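okay so I finally sat down and worked out what I spent on fabric between January and now and I need to talk about it

I'm not giving you the total. I will say there are 47 pieces in the closet and I've sewn with 8 of them

most of it is remnants! remnants don't feel like spending. you see a yard and a half of Bavico lawn in the bin for a few bucks and your hand just goes

the Alvarado shop is the worst for this. they moved the remnant bin right next to the register and Heriberto Quispe, who cuts there most mornings, will hold one up and go "this one's been waiting for you." sir. please

anyway new rule as of 9/30/24: no new yardage until I finish the Standosberg shirt dress. it's been pinned to the form so long the pins have left marks

(the collar stand is the problem. I've unpicked it three times. if anybody has a way of easing that curve without getting a pucker at the front edge I'm all ears)

also if you prewash everything the day you bring it home you'll sew more. mine sits there unwashed and then I get the itch to cut something at 10 at night and can't

what I really go weak for is a huge print. florals bigger than a dinner plate. impossible to match at a side seam, I don't care – I'll make it a tablecloth

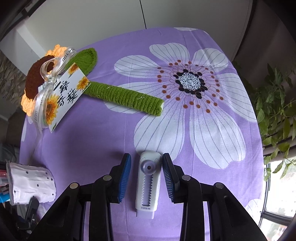

big white petals on light purple, my whole personality

somebody asked about thread. I use Briltance all purpose for pretty much everything and save the silk for hand basting

ok going back in for collar attempt number four. wish me luck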